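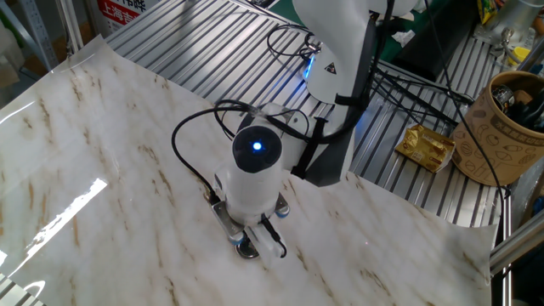 大理石柄のシート。オフホワイトの地に、黄褐色や淡い金色の筋模様

報道関係者各位
2月
Flemwoodジャパン 広報担当

借りている部屋の台所と食卓を、元に戻せるかたちで変える
Flemwood、賃貸住宅向けの模様替え相談「Jollano」を2月に開始

住まいの表面材を扱うFlemwoodジャパンは、賃貸住宅に住む方を対象にした模様替えの相談サービス「Jollano(ヨラノ)」を2月に始めます。台所、食卓、洗面まわりが対象。壁に穴はあけません。退去のときに元の状態へ戻せることが前提の相談です。
取り急ぎ、概要をお知らせいたします。詳しい料金表は別途、準備ができ次第お送りします。

背景

借りている部屋は、変えにくい。床の色も、台所の扉の色も、前からそこにあるもの。気に入らなくても、そのまま何年か暮らす方が多いと思います。
当社ではJollanoの準備にあたり、賃貸住宅に住む491人の方に聞き取りとアンケートを行いました。うち139人が、部屋のどこかを変えようとして途中でやめた経験がある、と答えています。やめた理由で多かったのは、退去時の費用が読めないこと。次に、管理会社へどう聞けばいいのかわからなかったこと。道具がない、時間がない、という声がそのあとに続きました。
材料が足りないわけではなさそうです。お店にも通販にも、貼るもの、敷くもの、かぶせるものは並んでいます。選ぶところと、大家さんや管理会社に話をするところで手が止まる。聞き取りのメモを読み返すと、そういう話がとても多かった。
「白い扉がずっと嫌だったけれど、電話一本がかけられなかった」
「買ったシートが押し入れに丸まったまま。引っ越しのたびに一緒に運んでいる」
「友人の部屋を見て真似したかったが、うちの壁紙で同じことができるのか確かめ方がわからない」
いずれもアンケートの自由記述欄より。ご本人の了承を得て掲載しています。

サービスの内容

Jollanoは相談が中心です。商品の購入は必須ではありません。手持ちのシートや布、棚を使った相談も受け付けます。他社の商品でもかまいません。

相談は次の3つの段階で進みます。

一、部屋の確認
部屋の写真と、賃貸契約書のうち原状回復に関する部分を送っていただきます。契約書のほかのページは不要です。氏名や家賃の欄は隠してください。担当者が読み、貼ってよさそうな場所、敷くだけにしておきたい場所、触らないほうがいい場所に分けてお返しします。判断がつかない箇所は「要確認」と書きます。

二、管理会社への確認文の作成
「要確認」の箇所について、管理会社や大家さんへ送る文面を一緒に作ります。電話用の短いメモもお渡しします。連絡はご本人からお願いします。当社が代わりに交渉することはありません。

三、見本の発送と試し置き
色や柄の見本を郵送します。朝と夜、照明をつけたときと消したときで見え方が違うので、数日そのまま置いてみてください。見本の返却は不要。角に少しだけ貼って、はがすところまで試していただけるよう、同じ柄を2枚ずつお送りします。

ここまで終わってから、材料を買うかどうかを決めてください。買わずに終わる、でも相談料は変わりません。

食卓から始める理由

最初の相談枠は、食卓と作業台に絞って受け付けます。壁や床にくらべて、契約上の心配が少ない。自分の持ち物であるテーブルなら管理会社への確認もいりません。それでいて部屋の印象はかなり変わります。
聞き取りでも、いちばん長く座っている場所はどこか、という問いに食卓と答えた方が目立ちました。食事、仕事、子どもの宿題、請求書の整理、ぜんぶ同じ天板の上。傷や輪じみが気になっていても、使えるから買い替えない。捨てるにも手間がかかる。
そこで、かぶせる。敷く。端の始末をきちんとする。この三つの話だけで一回の相談が終わることもあります。

柄については、大理石柄、木目柄、無地の順でお問い合わせが多くなっています。大理石柄は筋の入り方で表情がずいぶん違い、斜めに流れるもの、細かく散るもの、ほとんど無地に見えるものとさまざま。見本は小さいので、筋の太い柄は全体の感じがつかみにくいです。広い面で見たい方には、大きめの見本をお貸ししています。こちらは返却をお願いします。
つやの有無も、先に決めておくと楽です。つやのある面は光を返します。窓際の食卓や、ペンダント照明の真下では反射が気になる方も。反対に、暗めの台所では明るく感じられて良かった、というご意見もありました。どちらが正解ということはなく、置く場所しだいです。

敷くときの注意点

相談の場でくり返し出てくる話を、先にまとめておきます。記事でご紹介いただく際はこの項の転載自由です。

・巻いて届いたシートには巻きぐせが残ります。届いたその日に切らない。裏返して広げ、平らな本などで押さえて一晩。
・寸法は天板の四辺すべてを測る。古いテーブルは向かい合う辺の長さが違うことがあります。
・切るのは一度に仕上げず、少し大きめに切ってから合わせる。
・角の丸いテーブルは、紙で型をとる。新聞紙で十分。
・熱い鍋をじかに置かない。鍋敷きを使う。耐熱の表示があっても同じです。
・敷いたままにせず、ときどきめくって天板を拭く。こぼした水が下に回っていると、木の天板にしみが出る場合があります。
・端が浮いてきたら、粘着テープで留める前に一度外して、敷き直す。テープの跡のほうが後で困ります。
・ニス塗りの天板と柔らかい樹脂のシートは、長く重ねると貼りつくことがある。間に薄い布か紙を。

貼るタイプをお使いの場合は、はがすときの話を先に調べてください。ドライヤーで温めてゆっくり、が基本ですが、下地によっては表面ごと持っていかれます。古い化粧板はとくに。見えない場所で試す。ここは何度でも書きます。

子どもやペットのいるお宅

端をかじる、引っぱる、下にもぐる。という相談が、試験期間中に続けて来ました。対策は地味です。垂らさない。天板と同じ寸法に切る。端をつまめないようにする。布のクロスを重ねるのも、引っぱられると上の物が落ちるのでおすすめしていません。
猫が爪をとぐ場合は、シートより先に爪とぎの置き場所の相談になります。担当に猫を飼っている者がおりますので、話が長くなるかもしれません。

Flemwood 賃貸住宅担当 Pirjo Suominen(ピルヨ・スオミネン)のコメント

「私は日本に来てから四回引っ越しをしました。全部、借りた部屋です。最初の部屋の台所の扉は濃い茶色で、冬の夕方はほんとうに暗かった。なにか貼りたいと思いましたが、契約書の言葉が難しくて、結局そのままにしました。隣の人に聞けばよかったのに、それもしませんでした。
Jollanoでは、その最初の部屋にいた私が聞きたかったことに答えたいと思っています。この扉に貼っていいですか。はがしたらどうなりますか。いくらかかりますか。きれいな部屋の写真を見せることよりも、そういう質問に早く返事をすることを大事にします。
食卓の上だけ変えて、満足して終わる方もいます。私はそれがとても好きです。次の部屋にそのテーブルを持っていけますから」

Codwoodについて

Jollanoの開始にあわせて、当社の木目柄シリーズ「Codwood(コッドウッド)」に、台所の引き出し前板に合わせやすい細幅を追加します。幅が狭いので、引き出し一段ずつ貼り替えができます。一段だけ失敗しても一段だけやり直せばいい。色は既存のものと同じ展開。新色はありません。
細幅は、まずJollanoの相談を受けた方へ先行してご案内いたいします。一般販売の時期は未定。

Ikonenでの対面相談

オンラインのほか、家具の修理と販売を行うIkonen(イコネン)の店内で対面の相談を受け付けます。Ikonenはもともとテーブルの天板の直しを得意とするお店で、敷くより削って塗り直したほうがいい、というテーブルについてはその場で見立てをしてもらえます。修理のお見積りはIkonenからの提示となり、Jollanoの相談料には含まれません。
対面の相談は予約制。午前10時から。テーブルの持ち込みは不要ですが、天板の写真を真上からと斜めからの両方、それと裏側の写真があると話が早いです。裏側を忘れる方が多いので、ぜひ。
ベビーカーでの入店可。店の前に駐車スペースはございません。

お申し込みの流れ

申し込みは当社サイトの専用フォームから。電話での申し込みは受け付けていませんが、フォームの入力が難しい方は広報窓口までご連絡ください。代わりに入力します。
受付後、担当者から日程の候補をお送りします。オンライン相談は音声のみでも可。部屋を映す必要はありません。
キャンセルは前日まで無料。当日は相談料の全額をいただきます。体調不良のときは日程変更でお受けします、遠慮なく。

お引き受けできないこと

・契約内容の法的な判断。文言の読み方に争いがある場合は、自治体の住宅相談窓口などをご案内します。
・管理会社や大家さんとの交渉の代行。
・ガス機器の周囲、換気扇の内側など、火や熱に近い場所への施工の相談。
・浴室の天井と壁。湿気の問題があり、今回の対象からは外しました。ご要望は多いので引き続き検討しています。
・すでに退去の立ち会いが終わった部屋の費用についての相談。

よくいただくご質問について

退去時に費用が発生しないと保証できるのか、というお尋ねを、先行してご案内した媒体の方々からいただきました。保証はできません。部屋の状態も契約もそれぞれ違います。そのかわり、始める前の写真を撮っておくこと、管理会社とのやり取りを文章で残しておくことを、すべての相談でお願いしています。
写真は日付がわかるかたちで、壁や扉の端、すでにある傷の部分も。貼ったあとでは撮れません。入居したばかりの方は、模様替えの予定がなくても撮っておくことをおすすめします。

他社商品の相談もほんとうに受けるのか、とのご質問も。受けます。成分や粘着の強さがわからない商品については、わからないとお答えします。パッケージや説明書が残っていれば一緒にお送りください。

持ち家の方は、というお問い合わせもありました。今回は賃貸住宅に限らせていただきます。食卓のみのご相談であれば、住まいの形は問いません。

取材について

Ikonen店内での取材、撮影が可能です。見本の貸し出し、担当者へのインタビューもお受けします。Suominenへの取材は日本語、フィンランド語、英語で対応いたします。相談者ご本人への取材は、ご希望の内容をうかがったうえで、当社からご本人に確認をとります。お時間をいただく場合があります。
試し置き用の見本は媒体の方にもお送りできます。大理石柄、木目柄のどちらかをお知らせください。指定がなければ両方入れます。
写真をお使いの際は、クレジットに「Flemwood」と入れてください。

会社について

Flemwoodジャパンは、家具や建具の表面に使うシート、化粧材の企画と販売を行っています。これまでは家具工房や内装会社など事業者向けの販売が中心でした。個人の方に向けた相談サービスはJollanoが初めてとなります。至らない点もあるかと思います、ご意見をお寄せください。

お問い合わせ
Flemwoodジャパン 広報担当
お問い合せわせは当社サイトの報道関係者用フォームよりお願いいたします。件名に「Jollano取材」とご記入ください。
受付は午前10時から午後5時まで。時間外にいただいたものは翌営業日にお返事します。

※サービス内容は変更になる場合があります。
※料金表は追って送付。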